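Bench notebook, October, bimanual lid work
Box and tray on the white table, right hand down at the tray, left hand waiting.

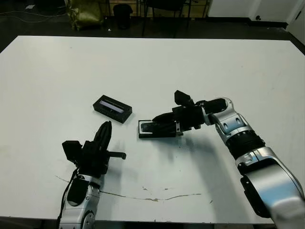 What we tried this afternoon

I want to get this written up while I still remember it, so forgive the rambling. The Akstead policy has always been fine at reaching for the black tray and then gone to pieces at the pickup, and I finally sat down and split the training demos by how the fingers come in. With the old mixed set we got 3 pickups out of 30. With only the low, sideways approaches kept in (the Pichler filter, threshold left where it was) we got 21 out of 30, same start poses, same checkpoint schedule. I was so pleased I ran the first batch over again before believing it!

Of the nine misses, most were the fingers riding up over the rim and pressing the tray into the table. I'd love to see whether the wrist current shows that early enough to back off and try again.

The left arm was told to hold still the whole time, so please don't read anything into its numbers.

Still to do

Rerun with the tray turned 20 degrees from the box. Copy the logs over to Multow. Ask the Skundden folks which hand calibration they settled on, as ours has drifted a bit at the thumb.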